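Report of a Visit to the Venska Paper Conservation Workshop, Florkstead

Last updated: April

The Regional Archives Training Program visited the Venska workshop as part of its spring series for staff who care for paper records.
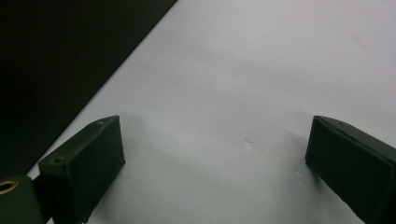

The visit was arranged at the request of member archives that hold maps, parish registers and business ledgers but have no conservation staff of their own. The group consisted of 15 participants. It was received at 9:30 a.m. by Zoltán Borbély, head of the workshop, and Hwa-young Oh, senior paper conservator.

Mr. Borbély opened with a short history of the site. The workshop occupies the former counting house of the Fumevwood mill, on the east bank of the Vi. The river flooded the lower floor of the mill twice while it was still in operation, and many of the records now being treated were damaged on those occasions. The Fumevwood collection holds 3318 items, among them wage books, dye recipes, letters and a large set of drawings of the weirs upstream of Florkstead. Treatment of the wage books is complete. The drawings are to follow and are expected to take considerably longer, as many were folded for storage and have split along the folds.

Ms. Oh then led the group through the treatment rooms. In the first, incoming items are examined and surface dirt is removed with soft brushes and grated eraser. She advised participants that much of the dirt on a nineteenth-century ledger can be removed by this method alone, and that washing should be considered only after every ink on the page has been tested. Several participants asked about iron gall ink. Ms. Oh explained that the workshop does not wash such pages as a matter of routine and keeps the humidity of the room steady while they are open.

The second room is used for repairs. Tears are mended with thin Japanese tissue and wheat starch paste, which the workshop cooks in small amounts and discards after 3 days. Participants were given sample sheets and practiced mending a short tear under supervision. The most common fault was too much paste, which causes the paper to ripple as it dries. The session ran past its allotted time, and the planned talk on box making was shortened as a result.

After lunch the group was shown the store. Large drawings are kept flat in shallow drawers, each in its own folder, with the shelf mark written in pencil on the lower right corner of the folder. The store has room for 600 folders at present. Mr. Borbély stated that a second set of cabinets has been requested and that no decision has yet been received.

The closing discussion dealt mainly with costs and transport. Member archives may send items to Venska for assessment without charge, provided that they arrange their own carriage and insurance. Items should be packed flat between rigid boards and should not be rolled. Requests are to be made in writing and should state the size of each item, the type of damage and whether any earlier repair was made with adhesive tape.

The Program thanks Mr. Borbély, Ms. Oh and their colleagues for their time. Copies of the paste recipe and the packing instructions may be obtained from the training office.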